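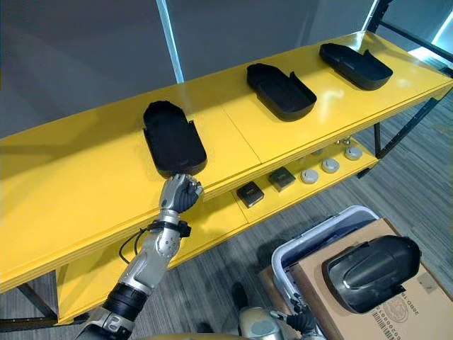 Black trays on the yellow shelving.

Troltum Ladies through to the third round

Well, what an evening that was! For those of you who couldn't make it over to Nisport on Tuesday (and I know a good many of you were stuck behind the roadworks, because my phone told me so every five minutes), Troltum Ladies are through to the third round of the Wikalis Cup, 2-0 winners on the night, and I don't think I have quite got my voice back yet.

We went into it a bit short. Fiona Yule was still nursing the ankle she turned in training, and with two of our regular midfielders on late shifts the team sheet wasn't finished until we were on the coach. Elaheh Pakzad took the armband, which she has been too modest to ask for all season, and moved back into the middle of defence, where she hadn't played since the under-sixteens. You would never have guessed. She won everything in the air and talked to the girls beside her from the first whistle to the last.

Nisport had much the better of the opening half hour, it must be said. Their winger gave us a dreadful time down the left, they hit the bar from a corner, and there was a scramble on the line that I watched mostly through my fingers. We were glad to hear the half-time whistle at nil-nil, and gladder still of the tea, which was hot and came with a slice of proper fruit cake. Thank you, Nisport, we'll try to match it when you come to us in the league.

Then, in the 70th minute, we won a free kick out on the right. Young Hosseinzadeh, who had only been on the pitch long enough to get her knees muddy, swung it in low and hard, and Elaheh got a foot to it at the near post. One-nil! I'm told the noise carried as far as the chip shop. Nisport pushed everybody forward after that, and with a few minutes left Hosseinzadeh chased a long clearance that most people would have let run, got there ahead of the keeper and rolled it into the empty net. She says she was aiming for the other corner, but it counts all the same.

The gate was 1071, the biggest crowd the ladies have played in front of for a good few years, and 155 of those were ours in the away end, singing all the way through. It does make a difference. The players said afterwards that they could hear you when their legs were going, and several of them came over to say thank you in person before the showers went cold.

The draw for the third round hasn't been made as I write, so I can't tell you who or where, only that the tie will be played in February. If we're away again there will be a coach, and the names went down so fast for this one that I would ask you to let me know early. Under-elevens travel free with a grown-up, as before.

Fiona hopes to be back in light training next week and sends her love to everyone who asked after her. Somebody also left a green woolly hat and one glove on the back seat of the coach. They're behind the bar at the clubhouse, and will stay there until claimed.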